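Nindcombe Public Library District
Minutes of the Regular Meeting of the Board, June

Print this page | E-mail this page
Shares: 22 | Comments: 3

The meeting was called to order at 6:30 p.m. in the Jaiswal Reading Room, Valtteri Peltonen presiding. A quorum was present. The minutes of the May meeting were approved as submitted.

1. Summer hours
The Director reported that the Rastuneo branch will open at 9 a.m. through the end of August. Evening hours at the main library will not change. Staff schedules have been posted.

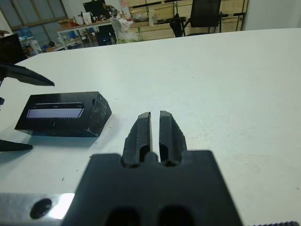 2. Overdue fines
Tobiloba Amadi presented the proposal to end fines on children's books. The district collected $133 from such fines last quarter, and 19 families now have blocked cards. Members discussed whether the change should also cover audiobooks. It was moved and seconded that fines on all children's items end on the first of July, and that blocked cards be restored on the same date. Motion carried, with one member opposed.

3. Parking at Rastuneo
The town has offered the use of 16 spaces behind the former Pinda bakery - the offer is for one year and may be renewed. The Director was asked to obtain the terms in writing, including who will clear snow. 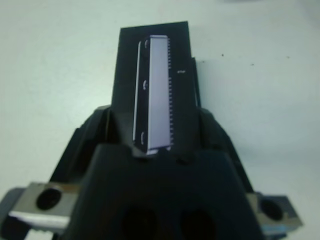
4. Local history collection
The request to move the bound newspapers to the lower level was tabled until the humidity readings are available.

5. Public comment
One resident asked that large-print books be shelved nearer the entrance. The matter was referred to staff.

The meeting was adjourned at 7:50 p.m.

Comments (3)

rowan_k: Glad to see the fines go. Does this cover DVDs for kids too?

M. Tully: "All children's items," so I would think so.

Old Mill Rd reader: Please do not put the newspapers downstairs. It floods by the back door.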